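Subject: Re: [riltitz-users] Left gripper closing on rim, basket cell setup

On the Foncombe list in May, a member wrote:

> We run the same two-arm yard task on Riltitz and lose the left
> grip whenever the basket is carried. Right arm places fine. Is
> this a friction setting or the finger offset? We are on the
> stock Gezer hand files.

Check the offset first. The stock Gezer files set the finger pads 2 mm proud of the collision mesh, so the solver reports contact before the pads are seated. I rebuilt ours from the Nokden drawings, zeroed both hands and reran the egg placement with the left hand over the basket and the right bringing the egg in.

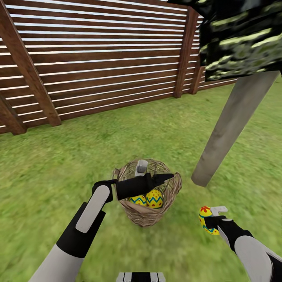
Does the right hand need the same correction if it only handles eggs? It does, because the calibration file is shared and a mismatch between hands shows up as drift in the wrist targets.

Order of work, for anyone repeating it: stop the stepper, load the new hand mesh, zero left then right, save, restart. Do not hot-reload. The cached contact pairs survive a reload and you will be tuning against the old geometry. After the restart I bring both arms in low over the lawn and check the approach to the rim.

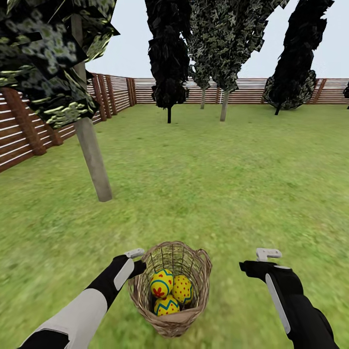 Another subscriber wrote back off-list that halving the time step had cured the slip without touching the mesh, and asked why I hadn't started there. It masks the fault. Our logs at the shorter step still had early contact on the left pad — smaller, but present — and the run takes twice as long.

With the mesh corrected I left friction at default and set the close force in 3 stages, holding at each until the joint error settled. The lift is commanded on the left arm alone, with the right hand open and parked clear of the basket.

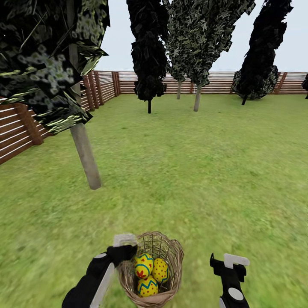 Keep the lift slow for the first few runs and log wrist torque on the left side. If it climbs while the arm is stationary, the zero is off and needs redoing. The corrected hand files are in the contrib folder, along with the diff against stock. I have not tested them on the older solver branch.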